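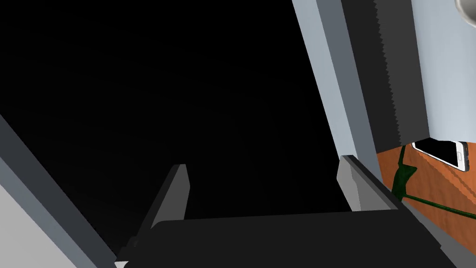 Dorit Hensley

Last updated: March 2025

I have been home from the Sarnalari valley long enough to unpack, wash everything twice and bore every one of my coworkers, and I still want to talk about it. So this is going to be long!

We went in August, which everyone online says is the wrong month. Too hot, too busy, half the family restaurants closed for their own vacations. Well, the restaurants part is true (bring crackers). But the mornings up there are glorious, and if you're out the door by six you get the whole river path to yourself, with the mist sitting low over the water and all the church bells slightly out of time with each other.

Our base was Jillau, at the bottom of the valley where the train line gives up. It's a small town with a big square, two bakeries and a swimming spot under the old bridge where the local teenagers jump off a rock that I was not brave enough to try. I went in from the pebbles like a sensible person and screamed anyway, the water is that cold. The bakery on the station side does a flat plum tart that you eat folded in half. I had one every day. Some days I had the second one on the way back.

We did the walk up to the chapel on our first full day, on tired legs, and I'd do it the same way again. There are 462 steps from the last houses to the door, cut into the hillside and very uneven, and there's no shade past the first bend. At the top is a low wall that's just the right height for sitting on, and from there you can see the whole valley laid out, vineyards first, then chestnut woods, then bare rock. We ate our cheese and said almost nothing for an hour. If you know my family, you know how rare that is.

The other big day was Zisto, the upper village, at 900 meters. You can hike there in an afternoon or take the little green bus, and we did one of each — walked up, rode down. The path starts behind the sawmill and it's badly marked for the first mile, so follow the stream and ignore the tempting wide track to the left. We did not ignore it. It goes to a goat pen.

Zisto has 36 houses, one café, and the best view of a sunset I've ever had with a bowl of bean soup in front of me. The soup comes with a green herb oil on top and I have tried to make it at home four times now. Not even close yet, but I'm having fun!
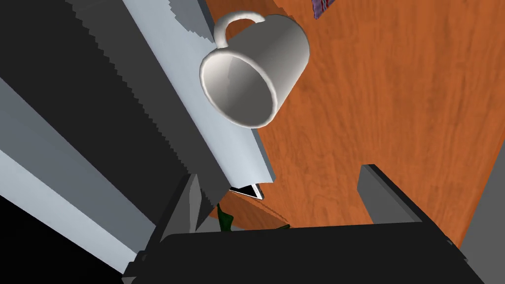
Do you need a car in the valley?

We managed all week on trains, the green bus and our own feet, and the only thing we missed was the waterfall on the far side, where the bus doesn't go.

We stayed at the Chisholm, a guesthouse one street back from the square in Jillau. The rooms are plain and the stairs are steep, but the beds are wonderful and breakfast is served in the garden under a fig tree that drops fruit right next to your plate. It was just under 100 a night for the two of us with breakfast. Ask for a room at the back — the front ones get the delivery trucks at dawn.

Pack real shoes, a sweater for the evenings and some coins for the bus, as the driver can't change bills. I'm already looking at trains for next spring, when the cherry trees are out and that goat pen might even have kids in it.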